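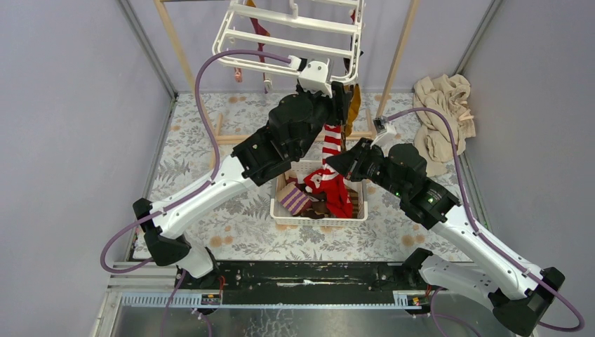 Last modified: 01/12/2024

Ticket: Socks go up in pairs, come down single
Product: Vetgate small drying rack, white
Site: Irkport, shared laundry, second floor
Priority: Low (reporter says High)
Status: Open, pending sock

Reported problem
Reporter washes small items, hangs them on the rack, takes them down into the white basket and ends up with an odd number. Has happened 3 times since May. Reporter would like the rack replaced, or the laws of nature looked into.

Step 1. Checked the rack. Bars are parallel and none of them is bent. Gason support asked whether it had been "loaded evenly." It had been loaded by someone in a hurry.

Step 2. Checked for things left on the bars. The red-and-white striped sock is a known offender. It hangs low, looks as if it's about to drop into the basket, and gets counted as already in there. The mustard-yellow piece and the dark red strip do the same from the other bars. Advised reporter to clear the rack before counting. Reporter said this was obvious. Reporter had not been doing it.

Step 3. Emptied the basket onto the floor cloth. Don't do this. The cloth has fern leaves and little orange dots all over it, and anything small and patterned settles in like a native. Lost 45 minutes.

Step 4. Went through the pile again, in the basket this time. The red item with white polka dots spreads over everything and should come out first. The dark brown item was at the bottom, under the purple-and-tan striped sock. Found no second purple-and-tan sock.

Step 5. Checked the washer drum and the rubber seal. Recovered 2 hairpins and a sock claimed by nobody on the floor. It is gray. Filed with Siddiqui Laundry Services, lost property, who replied that they have some 40 of those.

Workaround
Pin pairs together before washing. Reporter declines, citing holes.

Next action
Look behind the dryer when the long broom comes back.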